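Aceite duro para madera Drulis Sitano, satinado incoloro

Ficha de producto
Categoría: acabados para madera interior / aceites y ceras
Referencia: Sitano 200
Formatos: 0,75 l, 2,5 l y 10 l

Descripción

Sitano 200 es un aceite duro de un componente para superficies horizontales de madera maciza o chapada en interiores: mesas de comedor, bancos de trabajo ligeros, encimeras secas, baldas y escritorios. Penetra en la fibra y deja una película fina de cera en superficie. No forma capa plástica, por lo que las reparaciones locales se hacen sin decapar el tablero completo.

Está formulado con aceites vegetales secantes, cera de carnauba y secantes sin cobalto. Una vez curado, el acabado es apto para el uso cotidiano con vajilla, vasos y tazas. No es apto para exterior, suelos de ducha ni tablas de corte.

Datos técnicos

Aspecto: líquido ámbar claro
Brillo: satinado
Contenido en sólidos: alto
Rendimiento: 19 m² por litro y mano en madera lijada a grano 150
Secado al tacto: de un día para otro
Apilable: tras 48 horas
Curado completo: 14 días a 20 °C
Temperatura de aplicación: de 12 a 28 °C
Humedad máxima de la madera: 12 %
Dilución: listo al uso, no diluir
Limpieza de herramientas: disolvente sin aromáticos

Maderas compatibles

Pino, abeto, abedul, haya, roble, fresno y arce. En coníferas el aceite oscurece ligeramente el tono e intensifica el contraste de la veta. Para conservar el aspecto de la madera sin tratar se recomienda la variante Sitano 131, con pigmento blanco de baja carga. En maderas tropicales con alto contenido de extractivos (teca, iroko) debe hacerse una prueba previa; el secado puede alargarse varios días.

Tableros de madera clara en uso, con vajilla de color:

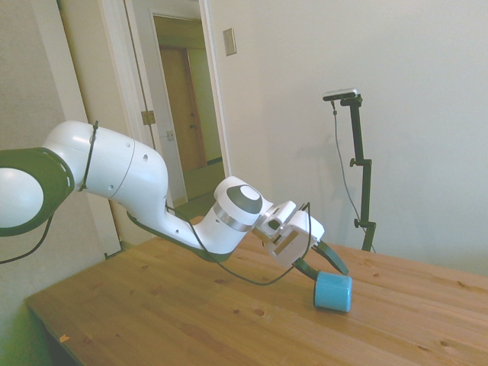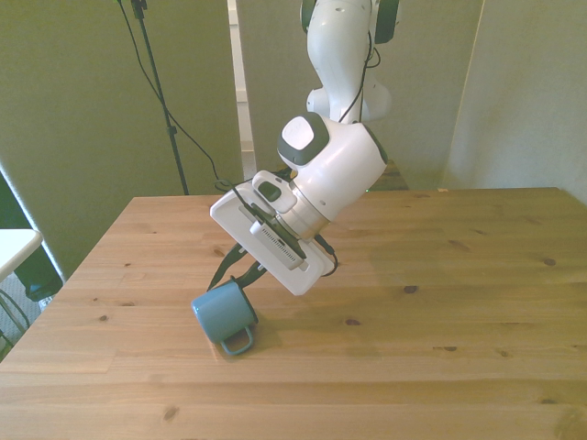
Preparación del soporte

La madera debe estar limpia, seca y libre de ceras, siliconas y barnices anteriores. Lijar en el sentido de la veta con grano 100 y después 150. No se aconseja pasar de grano 180: el poro se cierra, baja la absorción y quedan zonas brillantes. Aspirar el polvo y repasar con un paño que no suelte pelusa.

Los nudos resinosos del pino se limpian con alcohol y se dejan evaporar 30 minutos antes de la primera mano. Las marcas de cola deben eliminarse por completo; el aceite no las tapa.

Aplicación

1. Remover el envase hasta el fondo. La cera sedimenta durante el almacenaje.
2. Extender una mano fina con brocha plana, rodillo de microfibra o espátula de goma.
3. Esperar 15 minutos. Añadir producto en las zonas que hayan quedado mates.
4. Retirar todo el sobrante con un paño de algodón. El exceso sin retirar queda pegajoso y retrasa el curado.
5. Dejar secar hasta el día siguiente con buena ventilación.
6. Matizar con estropajo blanco y aplicar la segunda mano del mismo modo.

Los cantos y testas absorben más producto y suelen necesitar una tercera mano. Las dos caras de un tablero macizo se tratan con la misma cantidad de manos para evitar que alabee.

Resistencia de la superficie

El valor de abrasión declarado por el fabricante es de 3.000 ciclos en el ensayo interno Dando, con dos manos sobre haya. En contacto con agua, café, té y aceite de cocina no se aprecian marcas si el líquido se retira en un plazo de una hora. El vinagre y el zumo de limón deben retirarse de inmediato. Los recipientes calientes requieren salvamanteles.

Durante los 14 días de curado, limpiar solo en seco y no cubrir con manteles, hules ni alfombrillas.

Mantenimiento

Limpieza habitual con paño húmedo bien escurrido y jabón neutro. No usar amoniaco, lejía, estropajos abrasivos ni limpiadores de vapor. Cuando la superficie pierda brillo o el agua deje de formar gotas, aplicar una mano muy fina de Cheung Refresco, el aceite de mantenimiento de la misma gama. En una mesa de uso diario, la frecuencia normal es de una o dos veces al año.

Los cercos y arañazos superficiales se lijan a mano con grano 180, se aceitan y se igualan con un paño hasta fundir el borde.

Seguridad y almacenaje

Los trapos impregnados pueden inflamarse espontáneamente. Sumergirlos en agua o extenderlos al aire libre hasta que sequen, nunca amontonarlos. Mantener fuera del alcance de los niños. Usar guantes de nitrilo y mascarilla para polvo durante el lijado.

Conservar el envase cerrado, en vertical y protegido de las heladas. Una vez abierto, consumir en 12 meses. Si se forma piel en la superficie, retirarla entera y filtrar el resto antes de usar.

Suministro

Los envases de 0,75 l y 2,5 l se sirven desde almacén. El de 10 l se fabrica bajo pedido. Carta de tonos y muestras sobre pino, haya y roble disponibles a petición; indicar la referencia y la madera deseada.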